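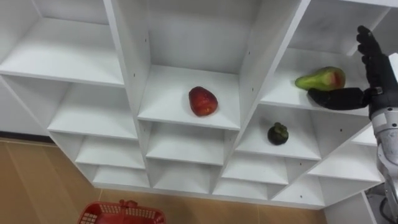
Kadik K-21 Film Viewer and Rewind Bench

The K-21 is a tabletop viewer for 16mm film. It lets you run a print by hand, look at it on a small ground-glass screen, mark frames, and rewind it onto a core or a reel. It's used by film societies, school archives and small cinemas that still show prints and want to check them before they go on a projector.

The film path has no sprocket drive. Rollers carry the film by its edges, so shrunken or brittle prints can go through without extra strain on the perforations. Single-perf and double-perf stock both run without changing any parts.

The K-21 takes reels up to 2,000 feet. Larger reels won't clear the base.

What you get
Viewer head with ground-glass screen and LED lamp
Two rewind arms, left and right, with folding cranks
Friction brake on the feed side
Frame counter with reset
Power supply and cord
Dust cover
Printed manual in English and Portuguese

Screen and lamp
The lamp has two settings. Use the low one for color prints and the high one for dense black-and-white. It runs cool enough that you can stop on a frame to read an edge code or a title card. The screen lifts out for cleaning. Wipe it with a dry lint-free cloth and don't use film cleaner on it, as it will cloud the surface.

Sound
The standard model is picture only. The K-21S adds an optical sound reader and a headphone jack. Speech is easy to follow once you find a steady cranking speed, but it isn't meant for judging a soundtrack. Magnetic tracks can't be played on either model.

Setup
The bench comes in two cartons. Bolt the arms to the base with the supplied hex key, set the viewer head on its pins, and plug in the lamp. Check that both arms stand square before threading anything. A tilted arm will scrape the edge of the film.

The base needs a flat table and weighs 14 pounds without reels.

Who makes it
Alcides Figueiredo designed the first K-21 for the Rezende film club, which was going through a donated collection of newsreels and travel shorts. Valdir Mendonça builds the rollers and handles repairs at the Dukport workshop. Each bench is tested there with a full reel before packing.

Parts and service
Rollers, brake pads and lamps are kept in stock. The Grulach splicer fits the two threaded holes at the front of the base and is sold separately. Repairs take up to 13 working days from the time we receive the bench. The workshop closes for part of December, so please write before sending anything that month.

Not suitable for 8mm, Super 8, 9.5mm or 35mm film.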